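Tadmont Hand Kit – sample recordings and notes for evaluators

README for the evaluation pack, April release. Maintained by Arne Kettler.

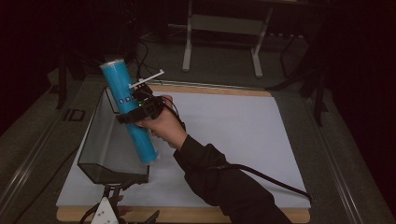 The pack goes out with every loan kit so that you can check your own setup against data we know to be good. It holds 782 recordings of short tabletop tasks, all made with the strap-on hand unit from Barkau. The tasks are picking up, moving and putting down everyday objects, mostly over or into an open container.

What is in the pack

recordings/ – one folder per take, numbered from 0001
splits/ – two text files, check and main; check has 40 takes and is enough for a first run
tools/ – the viewer and the script that lines up the two clocks
notes/ – object list, known faults, change log

Each take has head video, the hand unit's motion log and a one-line label typed in by the wearer. Labels are in English. Spelling has not been tidied up.

Getting started

Unpack everything to a local disk. The viewer will open takes from a network drive but scrubbing is slow. Run the clock script once on the check split, then open any take in the viewer. If the hand trace lags behind the video, run the script again with the long window option.

You need 80 GB free for the full set.

Wearing the unit

Fasten the strap over the back of the hand, firm enough that the bracket does not rock when you close your fingers. Run the cable back along the sleeve and leave some slack at the wrist. Long sleeves are fine.

Known faults

Glossy wrapping and clear plastic upset the depth estimate. Takes with either are tagged "shiny" in the object list.
In 6 takes the motion log stops early. They are listed in notes/faults.txt and left out of both splits.
The Restrepo export format drops the label line. Use the Nidmont one until this is fixed.

Terms

Use is limited to the loan period. Results may be published, but please do not pass on the recordings. Return the unit with its cable and both straps – we have been short of straps.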